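Setting Up Your Turlow Clothes Steamer

4. Fill the tank to the line with cool tap water, then press the lid until it clicks.

5. Gather whatever needs steaming and sort it by fabric, smooth cottons in one heap and anything fuzzy in another – it saves fiddling with the dial later.
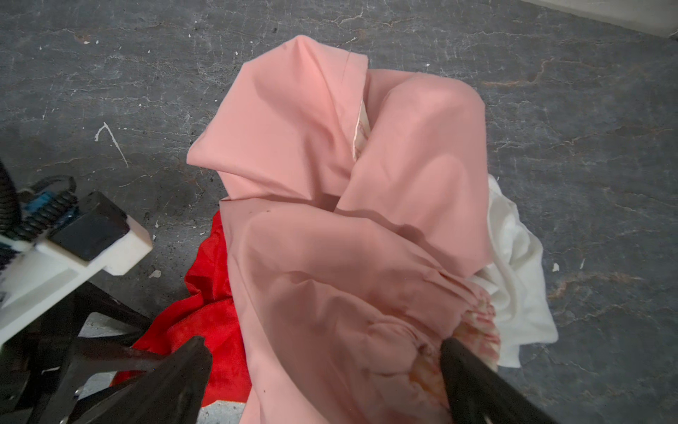 6. Turn the dial to 6 for cotton, or lower for fleece, and wait for the green light.

CAUTION: Never point the nozzle at people or pets.

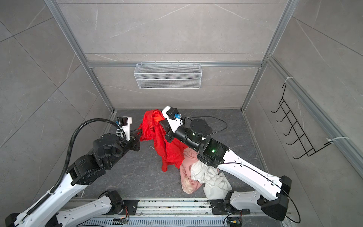 The hose likes to hang in a gentle curve, so please give it a little room and don't wind it tightly while it's warm. The brush and the lint pad need a home too, and a wire mesh basket hooked over a rail is a lovely choice, with plenty of air getting in from every side.

7. Empty the tank when you're done.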